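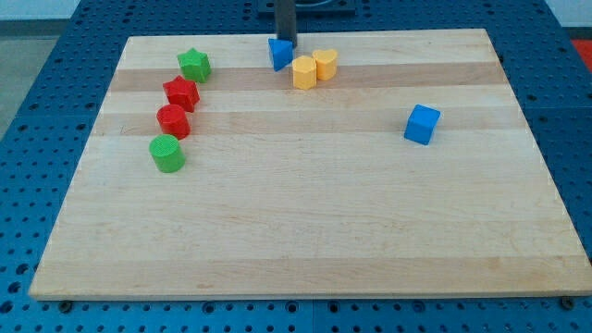

Wilms tumor

Wilms tumor, also called nephroblastoma, is a cancer of the kidney that mostly affects young children. It is the most common kidney cancer in that age group. Most cases are found before age 5. Rare in adults, though it does occur. Usually one kidney, sometimes both.

Contents
1 Signs and symptoms
2 Causes
3 Diagnosis
4 Staging
5 Treatment
6 Outlook
7 Tilow registry
8 See also

Signs and symptoms

Most often a lump or swelling in the belly, found by a parent during a bath or while dressing the child. Usually painless. The child may seem perfectly well. Other signs: blood in the urine, fever, belly pain, poor appetite, constipation. High blood pressure is fairly common and can be missed, as blood pressure is not always taken in small children.

Bleeding inside the tumor can cause sudden pain and a low red cell count. For this reason the belly is handled gently once a tumor is suspected, and repeated pressing is avoided.

Causes

In most children no cause is found. The tumor is thought to grow from early kidney cells that did not mature the way they should. Small patches of these cells, called nephrogenic rests, are sometimes seen in the kidney next to the tumor.

Changes in several genes have been linked to the disease. WT1, on chromosome 11, was the first to be identified. Others include CTNNB1 and AMER1 (older papers use the name WTX). Some changes are present in every cell of the body, others only in the tumor.

A few inherited or early-arising conditions raise the risk:

WAGR syndrome – includes absence of the iris, problems of the urinary tract or genitals, and delayed development
Denys-Drash syndrome – kidney disease beginning very early in life
Beckwith-Wiedemann syndrome – overgrowth, large tongue, sometimes one side of the body larger than the other

Children with these conditions are usually offered regular ultrasound scans through early childhood. Most children with Wilms tumor have no affected relatives.

Diagnosis

Ultrasound is normally the first test. It shows if the mass comes from the kidney and if the large veins are involved. CT or MRI follows, plus imaging of the chest, the lungs being the most common place for spread.

Neuroblastoma is the main other tumor to rule out. It tends to start in the adrenal gland or along the spine and pushes the kidney aside, while Wilms tumor grows from within it. Urine tests for catecholamine breakdown products help tell the two apart.

Biopsy practice differs from one group to another. See Treatment.

Under the microscope the classic tumor has three parts: blastemal, stromal and epithelial. Not every tumor has all of them. Anaplasia (large, dark, irregular nuclei) is the main unfavorable feature, and it is further split into focal and diffuse.

Staging

Stage I – limited to the kidney, completely removed
Stage II – extends beyond the kidney, completely removed
Stage III – tumor left behind in the abdomen, or abdominal lymph nodes involved
Stage IV – spread through the blood to lungs, liver or elsewhere
Stage V – both kidneys affected at diagnosis

In stage V each kidney is also given its own stage.

Treatment

Surgery, chemotherapy, and in some cases radiation. In North America the kidney is usually removed first and drugs given after. In much of Europe chemotherapy comes first, to shrink the tumor and lower the chance of it rupturing in surgery. Survival is similar with the two approaches, but stages from one can't be directly compared with the other.

Vincristine and dactinomycin are the base drugs. Doxorubicin is added for higher stages. Where both kidneys are involved surgeons try to save as much healthy tissue as they can.

Outlook

Good for most children where full treatment is availble. Diffuse anaplasia and relapse soon after treatment carry a worse outlook. Late effects can include heart damage from doxorubicin, reduced kidney function and second cancers, so follow up continues into adult life.

Tilow registry

The Tilow registry collects follow-up data on children treated for kidney tumors. Set up by the Muneck Children's Hospital and later joined by the Fahmy Institute. As of 15 March 2018 it held 3151 records from 20 centers. Adult follow-up forms were added the following May. Tissue samples are stored seperately and are not part of the registry.

See also

Clear cell sarcoma of the kidney
Mesoblastic nephroma
Nephrogenic rest
Rhabdoid tumor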